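Robots that tidy up: is anyone's house getting done yet?
Home Automation > General chat

ravuletti_dave
2023-07-15
My sister wants to put money towards one of the arm-on-wheels things because her hands are bad and picking up after two kids is the worst of it. Not hoovering, she has a Goltik for that and it's fine. I mean bending down, picking a toy up and putting it in the right box. Can anything you can buy do that yet?

Pliturgate
Short answer, no. Longer answer, it can do it in the video. We had a demo at work in February for sorting returned fittings into bins. It managed the parts they brought with them. Then our foreman gave it a bag of ours and it dropped every elbow joint.

tinsnips
I don't agree with that. Machines have sorted parts on a line for years. If you fix the position and the lighting they are better than people. Your demo was set up badly.

Pliturgate
A line is a different job. He asked about a kid's bedroom.

tinsnips
Fair, but you said shop floor.

Sani
I do paid sessions for a group that is trying to get at exactly this. You hold a gripper in each hand and do the chore yourself, and the recordings are used to teach the arm. Putting balls in a tray, mostly. It is slower than using your fingers and you notice how much you do by feel. With the grippers I get roughly 100 goes done in a shift, and the ones where the ball rolls off are kept as well.

ravuletti_dave
So a person is doing the work and the robot gets the credit?

Sani
At this stage a person is doing it so there is something to learn from. I've seen the arm run on its own afterwards. Same tray, same floor, it was good. Move the tray to another room and it got worse.

tinsnips
That's still progress. Last year it wouldn't have managed the first tray.

Nneka Ogbonna
Occupational therapist here. Please don't let your sister spend her savings on this. A long-handled grabber and a few open trays at waist height will take away most of the bending this week. I've fitted out 12 homes that way.

Sani
Agree with Nneka on the money. My setup for the ball task, as people have asked by message.
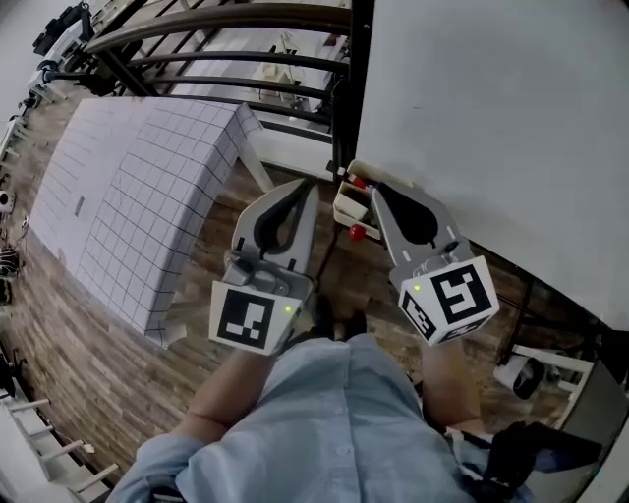 The grippers aren't heavy but your wrists know about it by the end, so I take breaks between runs. What I'd want to see before buying anything is the arm doing it in a house it has never been in, with toys it has never met. I haven't seen that.

Pliturgate
That would be my test too. And leave it going for a whole afternoon.

tinsnips
You'd both fail a dishwasher on that basis. It only works if you load it.

Pliturgate
A dishwasher doesn't cost what a car does.

ravuletti_dave
Thanks all. I'll show her Nneka's post and look at grabbers. Is there one that doesn't need a strong squeeze?

Nneka Ogbonna
Yes, look for a locking trigger. Try it in the shop first if she can.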